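Jomuvlow opens its shared workroom on Saturdays, with clear bins, folding chairs and a lot less paper under the desks

407 shares | 5 comments

HINDADBERG – For immediate release

I've run Jomuvlow's shared workroom in Hindadberg long enough to have written a good few announcements, and most of them were about doors, heating or doors again. I'm much happier writing this one! From November we're opening on Saturdays as well as weekdays, and alongside the longer hours we're starting a new way of storing things, which we're calling the Naltier shelf plan (after the old Naltier stockroom, whose shelving we inherited and have never managed to love).

I'll start with the hours, as that's what most people ring about. The room will be open on Saturday from nine in the morning until four in the afternoon. Members don't pay extra. If you have a weekday pass you can swap a weekday for the Saturday, and you don't need to tell us in advance unless you want one of the long desks, which do get booked. The small tables are first come, first served, as they've always been, and I'd like to keep it that way.

Now the storage, and please bear with me, because I've thought about little else since the summer.

Anybody who has shared a workroom will know what happens under the desks. A delivery arrives, somebody opens it, the contents go up on the desk and the box goes underneath "for now". Then a stack of printouts goes on top of the box. Then a bag of leads goes on top of the printouts, and by the time you want that first box again you're on your hands and knees moving three other people's belongings. I've done it myself, in good trousers, more often than I'd like to put in a press release.

So the plan is this. Every member who works with us regularly will get a clear plastic bin with their name on the short end. I did look at coloured ones, and I looked at some very handsome baskets in the Orellana catalogue that I would happily have at home, but with a basket you have to tip everything out to find the thing you want. With a clear bin you can spot a roll of tape or a bag of bits from across the room. They stack when they have lids on. They can live on the floor beside you while you're working, and they go on the shelves when you leave.

The shelves under the desks stay. I know some of you hoped we'd pull them out, and I did get as far as pricing it up, but they're useful and I would rather spend the money elsewhere. What changes is what goes on them. Each shelf will have a strip of masking tape on the front edge with a plain word or two on it – PAPER, BOXES TO KEEP, LEADS – and anything that doesn't match its strip by closing time on Friday moves to the lost and found. We'll hold things there for a month. After that they go to the swap table by the door, and after that I'm afraid they're fair game.

Empty boxes are the one thing I'm going to be strict about. If you think you'll need to return whatever came in it, write the date on the side and put it on the BOXES TO KEEP shelf. If you don't, flatten it and take it down to the recycling. A flat box takes up next to nothing and a box with air in it takes up the space of a member's feet.

I should say something about chairs too, as we've spent £443 on them, which is easily the biggest cheque I've signed this year. We've added more folding chairs, the sort with a back you can lean on, and they're for anyone who wants to sit at one of the small tables with a laptop for an hour or two. They fold, they hang up, and they don't roll into the gangway. The wheeled office chairs are staying as well, and they belong at the long desks. They do wander, I know. If you borrow one for a chat on the far side of the room, please wheel it home again afterwards.

The rest of the money (the whole lot came to £1,418, and I'm rather pleased with that) has gone on the bins and lids, a better bracket for the long desk that used to wobble, a proper set of hooks for cables, and two very dull but very good lamps. The hooks are my favourite. A cable looped over a tabletop is fine while you're using it, but a cable left looped over a tabletop all weekend is how mugs get pulled on to laptops, and we've lost enough mugs.

A few members have asked whether all this means we're turning into one of those places where you can't leave so much as a pencil out. I really hope we aren't! I like a room that looks as if people are busy in it. There are always going to be things on the go – half-finished jobs, printed sheets, somebody's tray of parts parked on the edge of a desk while they find a bit more space – and that's what the place is for. All I want is for the floor to be clear enough to walk across with a cup of tea, and for people to be able to find their own things on a Saturday morning when I'm not there to ask.

On that subject, our tidy-up session will be held on the first Saturday we're open, starting at ten. You don't have to come, but it's the best time to claim a bin and choose your shelf, and I'll be bringing two kinds of cake. We'll do the shelves first, from the window end towards the door, and then the desk tops. Bring a marker pen if you've got a decent one. Bring gloves if you don't like dust, as I can promise there'll be some at the back of the lower shelves, where I suspect no one has reached since the Naltier days.

If you're not a member and you'd like a look round, come along after two that afternoon. I'll show you the desks, the small tables, the kitchen corner and where the spare lids are kept, and you can sit and work for the rest of the session without paying anything. Day passes and monthly passes can be bought at the front desk, and prices haven't gone up. They won't before the spring either, whatever I've spent on hooks.

Local papers and newsletters are welcome to reprint any part of this, and do send me a copy if you use it, as I like to pin them up. For anything else, ring the Jomuvlow front desk in office hours and ask for the workroom. If I don't pick up I'm most likely under a desk with a roll of masking tape, so leave a message and I'll ring you back the same day.

Notes for editors: Jomuvlow is a shared workroom in Hindadberg for people who need a desk, a bit of floor and somewhere to leave their things overnight. Passes are sold by the day or by the month.
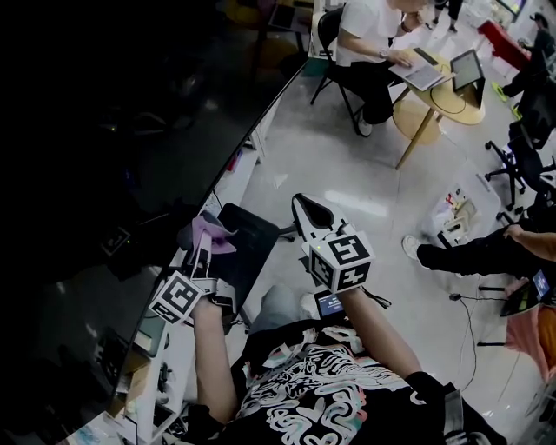 Can I leave my bin in the workroom over the weekend if I only come in on weekdays?

Your bin can stay as long as the lid is on, your name is facing out and it's on your own shelf by closing time on Friday. Please take food home with you, and anything you'd be upset to lose.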